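4.2 Tidying into an open basket

The second group of trials concerns tidying: one object, one container, a clear table. We chose it because it sits at the bottom of most lists of household chores, and because the equivalent job on a shop floor (kitting, returns sorting, the filling of display baskets) is still done largely by hand at the two sites that advised us, Gamstead and Dellico. If a machine cannot do this part dependably, there is little point in asking whether it can clear a kitchen.

The container is a woven basket with a thick braided rim. It is a harder target than the plastic totes used in Section 4.1. The rim is uneven in height, the walls slope, and gaps in the weave return scattered bright points to the depth estimator when the table beneath is white. A policy that locates the container by fitting a flat rectangle to its upper edge will tend to place the opening too low on the near side. The object is a striped one in orange and cream. Its bands give the wrist view strong horizontal edges, but the rounded outline leaves few corners to track.

Each trial was run with the same arm and gripper, and no fixed starting pose was given for either the object or the basket. The operator set both down by hand between trials and left the table otherwise clear. The most informative phase is the short approach in which the object is held near the rim and the controller must decide where the wall ends and the opening begins.
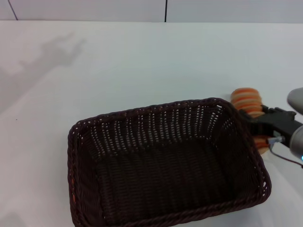
Ketill Holst objected, on reading an earlier draft, that a basket on a bare table is hardly a chore at all, and that a household would judge the machine by what it did when the basket was half full, pushed against a wall or sitting on a carpet. We accept the point in part. The present trials measure placement only, and the word 'tidying' is used in that narrow sense throughout this section. Cluttered containers are treated in Section 5, where success rates are lower and the reasons for failure are less easily separated.

The training set for this task held 2,000 demonstrations recorded by teleoperation. After removal of episodes with dropped frames or missing gripper readings, 1,811 remained. No episode was removed on grounds of operator error: slow or clumsy demonstrations were kept, as were those in which the object touched the rim before it went in. Zeyu Ding relabelled the contact events by hand, and these labels were used for analysis but were not seen by the policy.

Two cameras supplied the observations. The head view covers the working area and is the main source of information on the basket. The wrist view is narrow. Depending on the pose of the arm it may contain the object, part of the basket, or little besides table and wall, and the policy must cope with long stretches in which the basket is absent from it. A background of plain panels offers almost no texture, so a small drift in the estimated wrist pose can pass without correction until a coloured object comes back into view. We tested for this by masking the head view for 5 consecutive control steps during the approach. The commanded path shifted sideways in most masked trials, and the shift was greater when the wrist view held only part of the object.

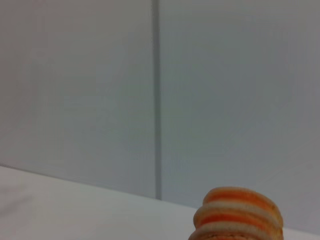

Figure 6. Wrist camera view: upper part of the striped object at lower right, with table edge and wall seam behind.

The seam between wall panels deserves a remark. It is the only long vertical line in many wrist images, and saliency maps suggest that the policy had come to rely on it as a reference for heading. When the seam was covered with matt grey tape, placement became less accurate, although neither the basket nor the object had changed. A home or a shop will not supply the same line in the same place. The Prirkico baseline, which was trained across several rooms, showed no such effect but took longer over each placement – a trade that a shop-floor user might refuse and a householder might not notice.

Failures fell into two main kinds. In the first, the object was released outside the opening, usually after the near rim had been judged too low. In the second, the gripper reached the correct position but caught the weave on the way in and dragged the basket with it. The second kind did not occur with the plastic totes, and a human operator avoids it with a slight lift of the wrist that the learned policy reproduced only now and then. Adding a fixed lift before release cured most of these cases in the Vestergaard simulator. The gain on the real arm was smaller, and we have not yet found out why.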